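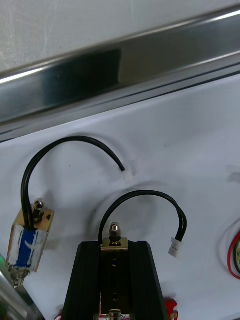
You are walking the wrong way, the message said, the ferry to Makokha does not leave from that side anymore.

I stopped my character in the middle of the road and looked at the words in the chat window. They came from a player without a guild and without a picture, only the gray circle which Gasora gives to everybody in the beginning. I did not answer immediately. In that game people wrote to strangers mostly for selling them something.

I had not played for a long time. My old password still worked, and my character was standing where I had left her, in the rain outside the gate of Poneck, with a fishing rod in her hand and a bag full of bread. I was pleased with the bread. I remembered baking it, all one evening in November, when my sister was in the hospital and I could not read or watch a film.

"From which side does it leave?" I wrote.

"From the north. They moved the harbor in the summer update. I can show you."

I told the stranger that I did not have money for a guide. The answer was that no money was needed, and then a small figure in a brown coat came out from behind the mill and waved. It was a level 2 character. A level 2 character could not even ride a horse. I followed it anyway, walking, because it would have been impolite to ride in front.

The road to the north had changed. When I was playing every day there was only grass there, and one wolf that you could avoid if you stayed close to the fence. Now there were houses with lamps in the windows, and a shop with hats. I wanted to look at the hats. The brown coat waited for me by the door, turning slowly on the spot as characters do when the person behind them has taken the hands off the keyboard.

"How do you know all this if you are level 2?" I asked.

"I don't fight. I walk. If you don't fight you stay small."

"And the quests?"

"I did one. It was to carry a letter. I still have the letter."

I laughed, alone in my kitchen. It was past eleven, and my tea had become cold. I asked what was written in the letter, and the stranger said that it could not be opened, it was only an object, a little white square in the bag. The man who should receive it lived in a house that Stamusov had removed from the game. So the quest could not be finished, and it could not be thrown away. It stayed at the top of the list, in yellow.

"You can write to support," I said.

"I wrote. They offered me 3000 coins."

"That is a lot!"

"I would have to give back the letter."

We came over the hill and I saw the new harbor. I must say it was beautiful, though I had read many angry comments about it. There were long wooden piers and white birds, and the water moved better than the old water. On the board by the ticket house it was written that the ferry could take up to six passengers. We were the only ones on the pier.

I bought my ticket. The stranger did not buy one.

"Aren't you coming?"

"You have to be level 10 for Makokha. I have only seen it from here. When there is no fog you can see the tower."

There was fog. I turned my camera to the sea and zoomed as far as it was possible, and there was just gray, with the small number of my ticket in the corner of the screen, 1566. I had wanted to go to Makokha because my sister and I had a garden there. She had planted it and I had mostly stood in it. I did not know if gardens were kept when you did not pay for them. I had not dared to look this up, and I did not write it to the stranger.

What I wrote was, "I can help you to reach level 10. It takes one weekend. There are boars behind the mill."

The brown coat was turning on the spot again. The ferry came in and rang its bell, and the text appeared which asks if you want to board now or wait for the next one. I had a minute to choose. I looked in my bag and opened the trade window, and I put all the bread into it, because bread is heavy when you are small but it never gets old in Gasora.

After some time the stranger came back.

"Sorry, I had to open the window, it is warm here. What is this?"

"Bread."

"All of it?"

"I baked too much."

The trade was accepted. Then something appeared on the other side, after the trade should have been closed already, or maybe it was a second trade, I am not sure, I was looking at the clock of the ferry. It was a green hat from the shop. I put it on her. It covered one of her eyes.

"Do boars run fast?" the stranger asked.

"Not very fast. They run straight, so you have to step to the side."

The bell rang for the second time. I pressed on the button for the next ferry, and we walked back over the hill in the direction of the mill.

Search stories, authors, tags
Search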